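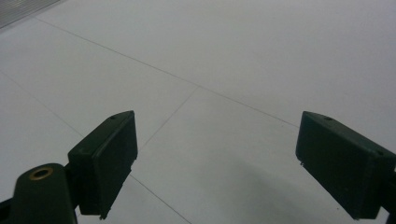
Equipment Planning FAQ
Trosthorpe, hand-held grippers and arms
Updated February 2026

How many grippers should we budget for?
One per operator, plus 2 spares per site. Sites with more than 19 operators should ask us for a quote first.

Are finger sets included?
Each gripper ships with one set fitted. Extra sets are ordered separately under part 105.

Which parts wear out first?
Usually the finger pads, then the bushings in the linkage. Put both on the same order to save on shipping.

Can we use Volurus fingers on a Miranda gripper?
No. The hole spacing is different. An adapter plate is planned for June.

Do we need to change our floors?
Smooth tile is fine for hand-held work. If you plan to add a Drovix arm on a cart later, have the floor checked for level before you order the cart.

How long is delivery?
Grippers in stock ship in 2 business days. Arms take 33 days from the deposit.

Can we rent before buying?
Yes, for grippers only. Half of the first month's rent comes off the purchase price.

Is training in the quote?
It is listed on its own line. You can remove it if your staff have used the same model before.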